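Questions I get about the exchange year

I spent 274 days in Chiba as an exchange student teacher, and since I got home my inbox has been full of people thinking about doing the same thing. I've pulled the usual questions together so I can stop writing the same email (I do still like getting them, so keep them coming!).

Which program did you go through?

Hasava. They pair teacher training colleges in different countries, and mine, Jastcombe, has been sending people for a while. If your college isn't a partner you can still apply on your own, but the paperwork gets a lot thicker and you have to find your own host school.

Do I need to speak Japanese?

Not to get in. I had two semesters behind me and could order lunch and apologize, and that carried me further than you'd think. Staff meetings were another story. I sat through the first month of those nodding and then asking Tomomi Sasaki, my mentor teacher, what on earth I'd just agreed to. Take the evening class if they offer you a spot.

Where did you live?

A shared apartment, 4 of us from different programs, with one kitchen and a lot of opinions about rice. You can ask for a homestay and plenty of people love it, but I wanted somewhere I could grade papers in my pajamas.

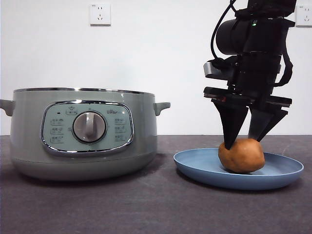

One knob, and dinner for the whole apartment

What did it cost?

Less than a year at home, in my case, once the housing grant came through. The grant arrives late, though, so have enough saved for the first 2 months. Flights and visa fees are on you.

Will the credits transfer?

Mine did, all but one course. Get your advisor to sign off on every single class BEFORE you leave, in writing, and keep a copy. The one I lost was a classroom management seminar I'd swapped into after I got there, and I had to take it again.

What were you doing at the school all day?

Watching, for the first few weeks. After that I co-taught English and ran a conversation club at lunch. We used the Pollomov discussion cards, which my students found hilarious for reasons they never explained to me.

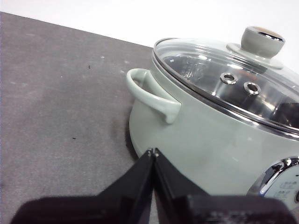
Glass lid on, supper in the shared kitchen

When should I apply?

Applications close in April, and you need two references. Ask your professors early, because mine both forgot and I was chasing them down hallways.

Can I bring my partner?

You can, but not on the student housing plan. One couple in my group rented privately and it took them 5 tries to find a landlord who'd say yes.

Would you do it again?

In a heartbeat. I'd pack fewer shoes.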